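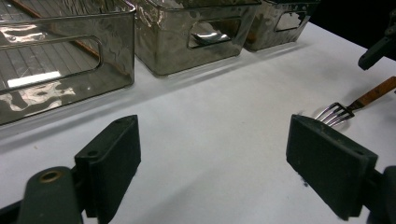

Amerley Arthur asked before we had even taken off our coats: if a drifting buoy and a satellite do not agree about the current, which one do you believe? She had written the same thing under my last post, so I promised to bring back an answer from the open day at the Tandmont marine data centre.

The centre is in the old customs building at Plandden harbour. We were a group from the sailing club and a few students, and we were let in at the side door at ten in the morning. It was May but the wind was cold, and the first talk was given in the hall with the heating on.

The talk was about how the maps of surface current are made. The satellite does not measure the current. It measures the height of the sea, and the wind comes from another instrument, and from these two the current is calculated on a grid. The speaker said that each value on their map is an average over 5 days. I had used these maps for two summers and I did not know this. It explains why the small eddies behind our islands are never shown.

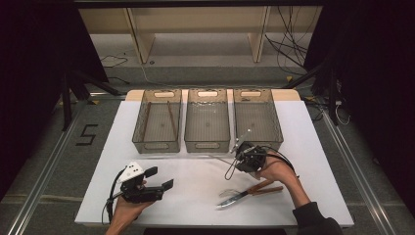 After coffee we went upstairs to the room where the buoy data come in. There was a list on the wall screen with the last message of every buoy. The centre has received 1,089 buoy tracks until now, and 820 of them are complete enough to be used for checking the maps. The others have gaps, mostly in winter. A buoy called Clavero had stopped sending near the shipping lane, and the staff were discussing if a fishing boat had taken it on board. It was moving at nine knots in a straight line, so I think they were right.

Here Amerley got her answer. Close to the coast they believe the buoy. In the open sea they look at both, and if the difference stays for many days they look first for a lost drogue. This is the sock that hangs under the buoy and holds it in the water. Without it the wind pushes the buoy too much.
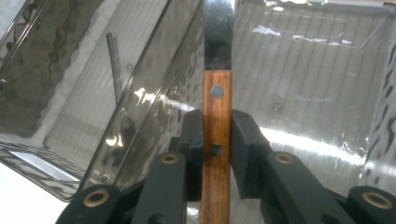
Irja Peltonen

In the afternoon we could try the plotting page ourselves. You choose an area and a period, then you put temperature or sea height under the current arrows. The page is slow when the area is large. A student next to me asked for the whole ocean and had to start again. I made a map of the Ahonen bank, where the water is 500 metres deep on the outer side, and I could see the current turn along the slope. The file can be saved, but the legend is not saved with it, so write down the units.

The guided part finished at three. Lunch is not included and the café in the harbour closes early, so take sandwiches. The talks will be put on the centre's own pages, without the questions from the public.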